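# The Long Wait for a Corner Kick

Gremard Town have not scored from a corner in 29 home matches. I know this because the man who sits behind me brings it up every time one is awarded, usually while the ball is still being placed. By the time the cross comes in and sails over everybody, he has already sat back down.

The club plays in the third tier, in a ground that holds 2,000 and sells pies to most of them. It has a stand on one side, a grass bank on the other, and a scoreboard that spent all of November insisting it was halftime. Visiting teams complain about the slope. The home team would too, but they chose it.

Nattawut Intarasuk arrived in the summer as set-piece coach, a job the club had never had before and wasn't sure how to spell on the door. He came from Surkura, where his side scored so often from dead balls that defenders there began giving away throw-ins with visible regret. He brought a laptop, two whistles and 105 diagrams. The players were handed the first dozen before preseason and asked to learn them by the weekend.

What followed was educational. In the opener against Hosoda, three men ran to the near post, collided, and left the center back alone at the far one, where he headed the ball firmly into the parking lot. Against Hisia, the short corner was played so short that the referee asked for it to be taken again. The bank sang the coach's name anyway. It sings most names, given enough rain.

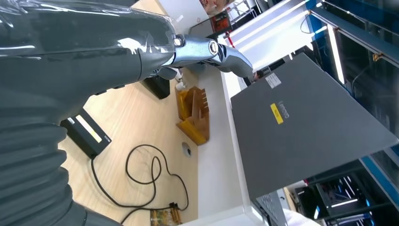
Thongchai Ratanaporn thinks the trouble is the delivery and always has been. You can draw all the arrows you like, he told me, but if the kick doesn't clear the first man, the other nine are out for a jog. He would drop the left-footed winger from corners altogether and let the goalkeeper have a go.

It's a hard case to argue with, and the winger doesn't try. He stays out after training to hit crosses at a trash can on the edge of the six-yard box. The can is unbeaten.

And yet the thing is getting closer, in the way a bus is. Last month a corner struck the bar and came down on the line, and 400 away supporters went silent long enough to hear our physio swear. Two weeks later a header went in and was ruled out for a push that even the defender seemed surprised to have received. Intarasuk threw his folder in the air. It took four substitutes to collect the pages, and the next corner was reportedly run from the wrong one.

It was the best of the night. The keeper had to tip it over, which meant another corner, and behind me I heard a seat creak as somebody stood up again.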